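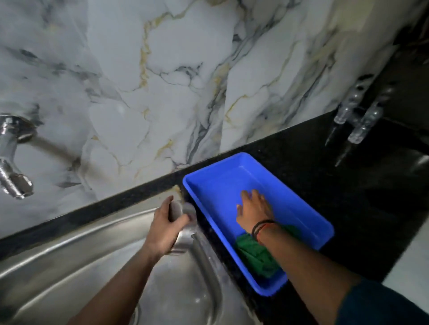

Kitchen sink and benchtop care: your questions

Home Rentals Tenant info FAQ Contact

Oct 1, 2023
By Quinlan Property Care

How often should I wipe down the benchtop?
Once a day is plenty. Use warm water, a drop of dish soap and a soft cloth, then dry it off. Speckled granite hides crumbs well, so run your hand over it before you call it clean.

Can I use vinegar on the stone?
No. Vinegar and lemon juice dull the sealer on granite and can mark marble for good. The same goes for spray cleaners with bleach in them.

There's a brown mark where the wall meets the bench. What is it?
Usually tea, cooking grease or old sealant. Try soapy water and a soft toothbrush first. If it stays after two goes, send us a photo and leave it alone — scraping will take the silicone with it.

How do I clean a plastic tray?
Empty it, wipe the floor of the tray with a damp cloth, then go round under the rim. Rinse it in the sink and stand it on its end to dry. Please don't put trays away wet.

What about the chrome tap?
Soapy water and a dry cloth. No steel wool. For scale on the spout, ask us for the paste we keep at the Kiltard office.

And clear plastic fittings?
Cloth only. Anything gritty will scratch them and they go cloudy. Don't hang wet cloths off them either.

Which cloth goes where?
Any colour will do, as long as you keep one for the bench and a separate one for the floor. Wash them at least weekly, more often in hot weather.

Who do I call about a leak?
Turn the water off at the stopcock and ring the office. Tenants at Vandale use the same number.

Contact us | © Quinlan Property Care | Back to top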